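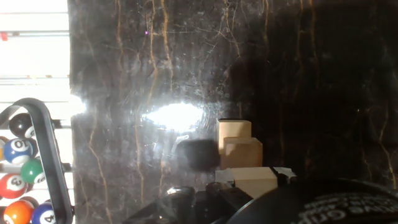
How to Quiet a Wobbly Table

I have lived with one wobbly table or another for most of my grown-up life, and I used to think a folded napkin was the whole answer. Then we moved to the old house on Rososside Road, where no floor is level, and I finally had to learn to do it properly.

Start by finding out whether it's the table or the floor. Turn the table a little at a time, giving it a gentle push at each stop. If the wobble goes away in one spot, your floor is the trouble, and you may only need to leave the table right there (I did this in our kitchen and it has been fine since November).

If it rocks everywhere, clear it off, turn it over onto a blanket and check every bolt. Snug them up by hand first, then give each a small turn with the wrench, going corner to corner. Please don't lean on it! I stripped one that way and it took me 40 minutes to get it out.

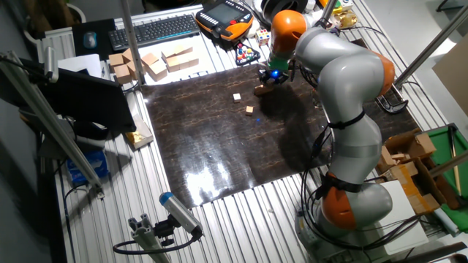
A small wooden block held just above a glossy, marble-patterned mat.

Still rocking? Set the table upright, slide playing cards under the short leg until it sits still, and glue on felt pads to match that thickness. My neighbor Wing-sze Tse likes cork, and hers has held up nicely. Let the glue dry overnight before you put the table back to work, and check the bolts again after a month or so.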